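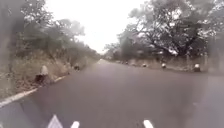
4. Setting up the forward view

This section covers fitting the Likton forward camera to the Sokitz road survey vehicle, adjusting the picture and carrying out the first unattended run. Complete section 3 (Batteries and charging) before you begin. You will need the 2 mm hex key, the lens cloth and the Clullen handset supplied in the box.

CAUTION: Switch off the drive isolator before working on the mast. The vehicle can move without a sound when a route is loaded.

4.1 Fitting the camera

1. Stand the vehicle on level ground and turn the drive isolator to OFF.
2. Slide the camera into the mast bracket with the cable socket facing down.
3. Tighten both bracket screws by hand, then a quarter turn with the hex key.
4. Push the cable in until the collar clicks. Do not twist the collar.
5. Clip the cable to the rear of the mast, leaving a small loop at the bottom.

Note: Vehicles delivered before February have a shorter mast. Use the lower pair of holes in the bracket.

4.2 Adjusting the view

1. Switch on the handset and choose View, then Forward, then Live.
2. Tilt the camera until the sky takes up the upper middle of the picture and the road begins at the bottom.
3. Turn the mast collar until the far end of the road is near the centre of the picture.
4. Check that the edge line can be followed from the lower left corner towards the middle distance. On roads with no edge line, use the kerb or verge.
5. Lock the mast collar and press Save.

The sample view for this section is a two-lane road with trees on both sides. Dashes of white paint lie close to the vehicle, and white-topped marker stones stand along the verges. Your own view need not be as open as this, but there should be some marking or marker in it that the vehicle can use for alignment.

4.3 If the picture is soft or hazy

The sample view is blurred, and fine detail is washed out towards the left and right. A picture like this is good enough for checking the tilt. It is not good enough for recording surface defects.

1. Wipe the lens with the dry cloth. Do not use glass cleaner or solvent.
2. Look for moisture behind the front glass. If there is any, bring the vehicle indoors and leave the camera cap off overnight.
3. Choose View, then Focus, and hold the button until the bar stops moving.
4. Under a bright, white sky, set Exposure to Shade.
5. If the picture is still soft, write down the fault code and contact your Kocsis service desk. Code 196 means that the lens unit must be replaced.

Note: Focus cannot be set while the vehicle is moving.

4.4 Marking roadside objects

Marker stones, kerbs and low walls can be saved as fixed points.

1. In Live view, touch the object on the handset screen.
2. Choose Left or Right for the side of the road.
3. Press Keep. Repeat for the next object, working from near to far.

Small or shaded markers may be rejected. Drive closer and try again.

4.5 First run

1. Set the route length to 100 metres.
2. Check that the road is closed and clear.
3. Turn the drive isolator to ON and step back behind the vehicle.
4. Press and hold Start until the amber lamp flashes.
5. Keep the handset in your hand for the whole run. Press Stop at any time to bring the vehicle to a halt.

WARNING: The vehicle must not be run on a road open to traffic.

When the run has finished, the handset shows Pass or Repeat. If it shows Repeat, go back to 4.2. For longer routes, see section 11.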